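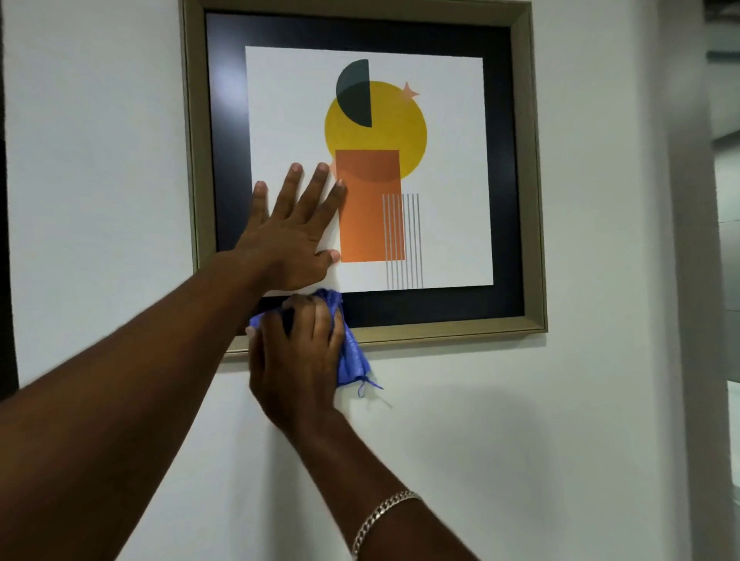
Framed geometric print, black mount, wall-hung

Collections Care Assistant (Works on Paper)
Buvgate Picture Loan Service
Part-time, permanent

Buvgate Picture Loan Service wishes to appoint a Collections Care Assistant to join its small team at the Nilby store. The post is suitable for a person beginning a career in the care of collections, or for someone with practical experience in framing, library work, shop display or housekeeping who would like to move into this field.

About the Service

The Service lends framed pictures to schools, surgeries, libraries, residential homes and public offices across the Buvgate area. The collection holds 2,000 works, most of them prints, with smaller groups of drawings, watercolours and posters. Of these, 1,000 are on loan at any one time. The remainder are kept at Nilby, where they are checked, cleaned, repaired and made ready for the next borrower.

Borrowers choose their pictures from the printed catalogue or by visiting the store on an open day. Loans run for a fixed term and may be renewed. Pictures are inspected on site during the loan and again on their return. The Service also sets up two displays a year in the entrance hall at Joseo House, each drawn from works that have not been lent recently.

The post

The Collections Care Assistant will report to the Collections Manager and will work alongside the Loans Officer and the Framing Technician. The work is divided between the store and visits to borrowers. Visits are made in the Service's van, usually in pairs, and the postholder can expect to be out of the store on one working day in each week.

This is steady, careful work with a good deal of repetition. It calls for patience, clean habits and a willingness to write things down. The postholder will not be expected to carry out conservation treatment, and any work showing active damage must be referred to the Collections Manager.

Main duties

Cleaning frames and glazing, in the store and on borrowers' premises, in line with the Service's written methods.

Inspecting works before loan, during loan and on return, and completing a condition report on each occasion.

Checking hanging fittings, cords and backing tape, and replacing them where required.

Packing and unpacking works for transport, and helping to load and unload the van.

Hanging and taking down pictures at borrowers' premises under the direction of the Loans Officer.

Keeping the racks, benches and packing area at Nilby clean and in good order.

Reading and recording temperature and humidity in the store each morning.

Entering locations, loans and returns on Darko, the Service's collections database. Full training in Darko will be given.

Helping at open days, including answering general questions from borrowers and members of the public.

Carrying out other duties of a similar level as the Collections Manager may reasonably ask.

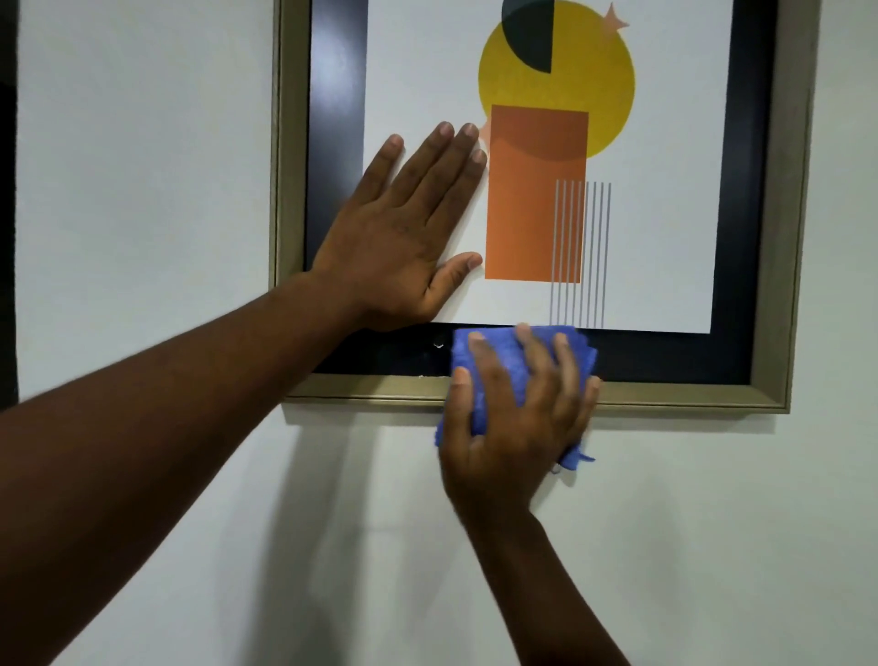

Cleaning a frame with a microfibre cloth

Condition reporting

Candidates should note that condition reporting forms a large part of the post. Each report records the state of the frame, the glazing, the mount, the work itself and the backing, in that order and in plain language. Small marks must be entered as well as serious ones: a scuff to a mount or a chip at the corner of a moulding may matter a great deal if a borrower later asks when it was first noticed. Reports are signed and dated on the day of inspection and entered on Darko by the end of the following working day.

Applicants invited to interview will be asked to complete a short report on a framed work from the collection. A blank form and a guide to the terms used will be supplied, and no previous knowledge of the form is required.

Person specification

Essential

A good standard of written English, with legible handwriting.

Experience of work requiring close attention to detail, whether paid or unpaid.

The ability to follow written procedures and to ask for guidance where these do not cover the matter in hand.

Confidence in using a computer for routine record keeping.

A courteous manner with borrowers, some of whom may be elderly or unwell.

The ability to lift and carry framed works safely, with training and suitable equipment. Reasonable adjustments will be made wherever possible, and applicants who have questions about this requirement are encouraged to contact the office before applying.

Desirable

Experience of handling pictures, books, textiles or other fragile objects.

Some knowledge of printmaking or picture framing.

Experience of using a database or catalogue.

A full driving licence. The postholder may be asked to share the driving of the van, but applications from non-drivers are welcome and will be considered equally.

Terms and conditions

The post is permanent, subject to satisfactory completion of a probationary period. Hours are part-time and are worked between Monday and Friday, with a small number of Saturday open days for which time off in lieu is given. The pattern of working days will be agreed with the successful candidate – the Service is willing to consider arrangements that fit with study or caring responsibilities.

Salary is paid monthly at the entry point of the Service's support grade, in proportion to the hours worked. The full scale is set out in the application pack. The postholder will be enrolled in the workplace pension scheme unless they choose to opt out. Annual leave is calculated in proportion to hours worked, and the store is closed for the last week of December, for which leave need not be taken.

Protective clothing, gloves and safety footwear are provided. Travel between Nilby and borrowers' premises is in working time. The store is on the ground floor and has step-free access, although some of the premises visited do not.

Training

All new staff receive an induction covering handling, manual lifting, working at height, safeguarding and the use of Darko. During the first year the postholder will also spend time with the Framing Technician, learning to cut mounts, fit glazing and seal a frame. The Service will consider requests for support towards an outside course where this is relevant to the post.

How to apply

Application packs may be collected from the reception desk at Joseo House or requested from the Buvgate office by post, telephone or email. Packs can be supplied in large print.

Applicants should return the completed form with a covering letter of no more than 2 sides, explaining how they meet the essential points of the person specification. Please do not send a CV in place of the form. Two referees are required and will be approached only after interview, with the candidate's consent.

Completed applications must reach the Buvgate office by noon on Thu 25 February. Late applications cannot be accepted. Interviews will be held at Nilby and will last 40 minutes, followed by the reporting exercise and a short tour of the store. Reasonable travel expenses will be paid on production of receipts.

The Service welcomes applications from all sections of the community. Appointment is subject to proof of the right to work in the United Kingdom and to a standard background check, the cost of which will be met by the Service.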